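Cat Litter in a Shared Student House: Which Material Makes Less Waste?
Project report, Household Materials course
Group: Parvathi Rajan, Kibet Waweru, Nazma Mollah
Supervisor: Nimal Wanigasekara
Submitted 5/17/26

3. Method

We compared two kinds of litter, one from clay and one from pressed wood. Both were bought at the Stallo shop near the campus. The house on Brumley Street has two adult cats, and both of them live indoors all the time. In the first period the cats used only clay, and in the second period only wood. Between the periods we mixed the two for a few days, so the cats could get used to the change. These days are not included in the results.

Each evening one of us cleaned the box and put the used litter in a paper bag. The bag was weighed on the kitchen scale and the number was written in a notebook. The scale can weigh up to 2,000 grams, and this was enough for every day except one, when we divided the waste in two parts. We started each period with 1,000 grams of fresh litter in the box and added more when the level became low.

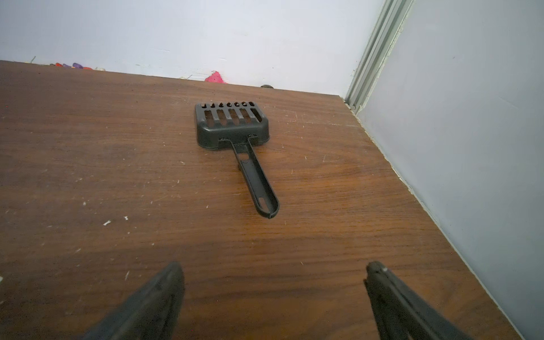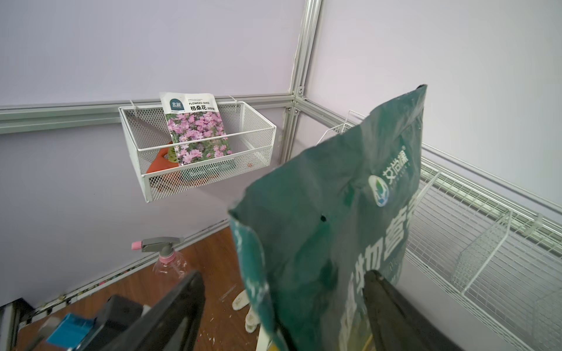
The scoop, and a green bag with white printing.

We also wanted to measure the smell, but we did not find a good way to do it. At first we gave points from one to five. After one week Nazma and Kibet had given very different points for the same day, so we stopped. Our supervisor advised us to keep only the weight and to write about the smell in the discussion.

4. Results

The clay gave the heavier waste in almost all the days. The difference was bigger than we expected before the project. With clay, the wet part becomes a hard lump and it is easy to take out, but a lot of clean clay sticks to it. The wood breaks into dust when it is wet. The dust falls to the bottom and must be removed when the whole box is changed, so the daily weight is low but the weekly change is heavy. When we add the weekly changes, the wood is still lighter, but the difference becomes smaller.

The notebook has two missing evenings in February, when all of us were away for an exam. A neighbor fed the cats and cleaned the box but did not weigh anything. We left these lines blank.

5. Discussion

The older cat did not like the wood in the beginning and used the bath mat two times. We think a longer mixing period would help. We also did not consider the price, which is important for students. Ashraful Kodikara from the parallel group suggested to compare the cost per month, and this could be a subject for another report.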